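Section 8. Setting Up at a Walk-in Site

These steps cover pitching the Rorkano tent at a site you reach on foot, such as the walk-in sites along the Girnard trail. If you can park next to your site, use Section 7 instead. Read the whole section once before you leave home, because some of the steps call for items that are easy to forget.

Before you leave the trailhead

1. Check that the pole bag, the stake bag and the rainfly are all in the main sack. The stake bag is small and tends to work its way to the bottom.
2. Fill in the registration card at the box. Write the number of nights and the site you plan to use. Tear off the stub and keep it with you.
3. Move the heaviest items to the middle of your pack, close to your back. Tighten the hip belt first, then the shoulder straps.

Note: The poles may be carried on the outside of the pack. Point the tips down and fasten both side straps over them.

Choosing the ground

4. Look up before you look down. Do not pitch under dead limbs or leaning trees.
5. Pick a spot slightly higher than the ground next to it. Bare, flat hollows look inviting but hold water after rain.
6. Stay at least 85 feet from any lake or stream unless the posted rules for the site give a greater distance.
7. Clear away cones, sticks and stones by hand. Leave the leaf layer where it is.

CAUTION: Do not dig a trench around the tent. It does lasting damage to the soil and is not allowed at most sites.

Pitching the tent

8. Spread the groundsheet with the shiny side down. Fold under any edge that will stick out past the tent floor, or it will catch rain and carry it underneath you.
9. Lay the tent body on the groundsheet with the door facing away from the wind.
10. Put the two long poles together. Push each pole through its sleeve from the back corner. Do not pull, as the sections will come apart inside the sleeve.
11. Seat the pole ends in the corner grommets and raise the tent. This is easier with two people, but one person can do it by staking the back corners first.
12. Stake all four corners. Angle each stake so that its top leans away from the tent.
13. Put on the rainfly and clip it at the corners. Tighten each corner a little at a time, working around the tent.

Note: The fly fabric loosens in cold or damp air. Check it again before dark and take up the slack.
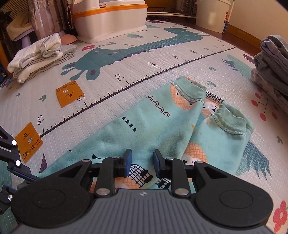 Sleeping area and dry clothing

14. Once the fly is tight, bring in the sleeping pads and open their valves. Give them time to fill before you top them off by breath. Keep one full set of sleeping clothes for each person in a dry bag, and do not let anyone wear them for cooking or walking around camp. For children, lay the set out on the pad before bedtime, spread flat like the mint-green piece, so it can be found by feel after the light is out.
15. Hang damp clothes from the loops in the vestibule. Do not hang them from the ceiling loop, which is meant for a small lantern only.
16. Open the top vent on the side away from the wind, even on a cool night.

CAUTION: Never use a stove, candle or fuel heater inside the tent or the vestibule. Carbon monoxide can kill without warning.

Taking down

17. Shake out the floor and wipe the underside of the groundsheet.
18. Remove the fly first and pack it apart from the tent body if it is wet.
19. Push the poles out of the sleeves and fold them from the middle.
20. Count the stakes into the bag — the tent comes with 8.

Dry everything within a day of getting home. For spare poles and seam tape, see the parts list on page 83. Repairs are covered on page 146.

Section revised 19th August by Corentin Hoarau.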